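Worenico Software Working Group
Minutes, October 2026
Location: the Flendale office, small room, door that sticks
Chair: Thắng Châu
Minutes: whoever sat nearest the keyboard

1. Previous minutes
Approved after the word "finished" was struck from the item on the planner.

2. Perception
The cloth segmenter continues to believe that a garment and the bedding under it are one large, ambitious garment. Plain sheets are fine. Stripes are bad, and a deep crease in a stripe is worse, as the model draws a garment edge along the shadow and defends it with 0.9 confidence. Thắng proposed training on more bedrooms and fewer tabletops. Agreed. A request to buy only gray blankets was heard and not minuted further.

3. Grasp planning
Kinnunen, our planner, still picks the highest fold it can find. On folded clothes this is often the right answer for the wrong reason. When one finger goes under a fold, the tracker loses it and the planner assumes the hand has opened. Three fixes were discussed. The group chose the dull one: hold the last known finger position for 14 control cycles, then complain in the log.
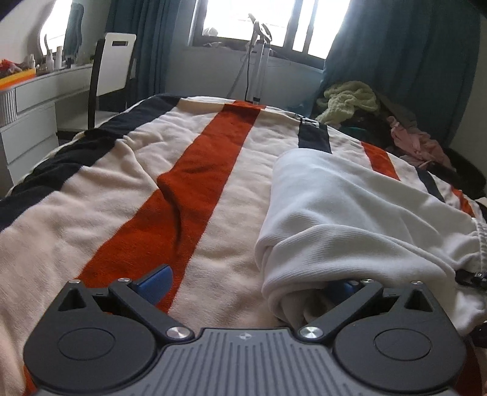 Item 3: white garment on the striped blanket, right finger partly under the folds.

It was noted that the left finger, out in front of the red stripe, is the easy case, and that every demo to date has relied on the easy case.

4. Control
The grip force limit lives in two config files, which disagree. The controller reads whichever loads last. Thắng described this as "a design" and was asked to stop. The copy in the Kinnunen repo goes; the other stays and gets a comment saying so.

5. Tooling
Lanovov, the replay viewer, now opens a long recording in roughly two minutes, down from a length of time that allowed lunch. Scrubbing backward still crashes it. Workaround: do not scrub backward. The ticket has been open since February and was wished well.
Time stamps between the finger encoder and the video drift on long takes. Cause unknown, theories plentiful.

6. Actions
Thắng: new bedroom split for the segmenter, striped bedding labeled separately.
Thắng: last-known-position patch, behind a flag.
Planner team: delete the duplicate force limit, and tell people before doing it this time.
Tooling: backward scrubbing, or a button that admits it does not exist.

7. Any other business
The naming of the new log level was raised again. Deferred.

Meeting closed when the room was needed by someone with a booking.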